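Dikitz > Work with us > Calls > Gripper comparison, kitchen bench

Posted in September by the Dikitz bench team
14 shares | 3 comments

Call for participants: operators for a gripper and camera comparison

Dikitz is looking for five operators to take part in a comparison of grippers and camera positions on a kitchen bench at our Hultbridge site. The work is paid, part-time and carried out in person. The task set centres on a wooden drawer, a few dishes and toy food, with the ordinary clutter of a worktop left in place.

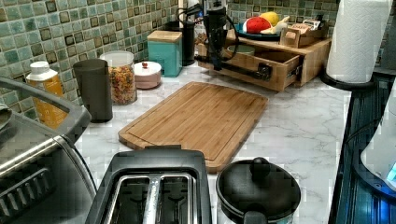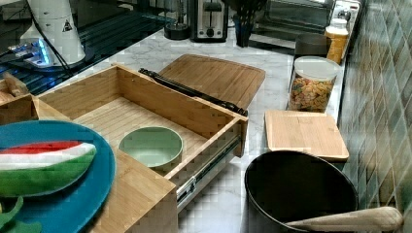
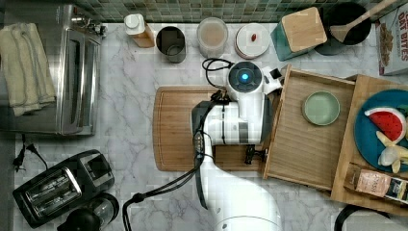
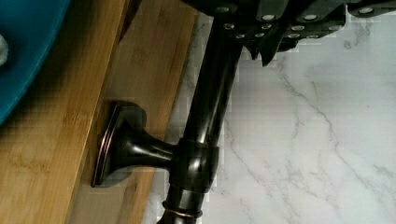 The last view is from the small camera at the wrist, with the gripper at the dark bar fixture.

Background to the comparison

Our earlier trials used one gripper and one fixed camera, and the results could not be separated into hardware effects and operator effects. The present study is designed to do that. Each operator will run the same tasks with every gripper and every camera arrangement in the set, in an order drawn up beforehand.

There are four grippers. Two are parallel-jaw units with different fingertip profiles, one is an adaptive two-finger unit, and one is a Bunnag prototype with replaceable pads. The Bunnag unit is a pre-production part and its geometry is covered by a confidentiality form, which participants sign before the first session.

Camera arrangements are: wrist view only; wrist view with one fixed view; and two fixed views without the wrist. The wrist view is useful at close range and poor for judging where the rest of the arm is. We want to know how much of an operator's time goes on recovering from that, and whether it changes with the gripper fitted.

The controller is Fluston, in its current bench release. Operators use a hand controller with six-axis input and a foot pedal for enable. There is no haptic feedback in this round.

What operators will do

Each participant completes nine sessions. A session lasts half a day, morning or afternoon, with a break in the middle and shorter pauses whenever the gripper is changed. The tasks are:

- take hold of the bar handle and open the drawer
- place a bowl or small plate in the drawer and take it out again
- move a piece of toy fruit from a plate to the cutting board
- close the drawer without shifting the unit it belongs to

Attempts are timed by the controller log. A member of the bench team records the outcome as complete, partial or failed, using a written scoring sheet. Operators do not score their own attempts. After each block there is a short form on effort, visibility and confidence in the grasp — free comments are welcome and are read.

The whole study is planned at 200 scored attempts per operator. Practice attempts are not included in that figure. If a session is lost to a hardware fault, it is paid in full and rescheduled.

Bench conditions

The worktop is marble-patterned and pale, which gives some of the cameras trouble with exposure. Surrounding items are moved between blocks according to a layout sheet. Operators should expect the fixed view to be partly blocked by the arm at times, and cables to cross it. These conditions are part of the test and will not be tidied up on request.

Lighting is kept constant within a block. The room is ventilated and has step-free access. The operator's chair and desk are adjustable, and the pedal can be set for either foot. A hand switch can be fitted in place of the pedal if we are told in advance.

Who we are looking for

We would like a mixed group. At least two of the places are reserved for people who have never operated an arm remotely. For the remaining places, previous experience with teleoperation, machine tools, cranes, microscopy or similar work is useful.

All participants must:

- be 18 or over and have the right to work in the UK
- be able to attend in person at Hultbridge for all sessions
- have normal or corrected vision and be comfortable working from a screen
- be willing to follow a fixed procedure, including when a different method looks quicker

Current employees of any supplier whose hardware is in the comparison cannot take part. Former employees may apply but should say so.

Training and safety

The first session is given over to induction and practice and is paid at the normal rate. It covers the emergency stop, the enable pedal, speed limits and the procedure for entering the bench area. Operators sit outside the guarded area at all times while the arm is powered. Gripper changes are made by the bench team only.

Pay and data

Pay is per session, at the rate given in the information sheet, with local travel refunded against receipts. Payment does not depend on task results.

We keep the controller logs, the camera recordings of the bench and the forms. The cameras are pointed at the worktop and operators are not filmed. Logs are stored under a participant number. You may withdraw at any time and be paid for sessions attended; data already collected can be deleted if you ask before the analysis begins.

How to apply

Send a short note to the bench team through the contact form on the Dikitz site, with "Gripper comparison" as the subject. Please include:

- your relevant experience, or a statement that you have none
- whether mornings or afternoons suit you
- which hand you use for fine work
- any adjustments you would need to the desk, screen or pedal

A CV is not needed. Suitable applicants will be sent the information sheet and invited to a short visit to see the bench and try the hand controller — this visit is not scored. Places are offered after the visits, and a reserve list is kept in case someone drops out before induction.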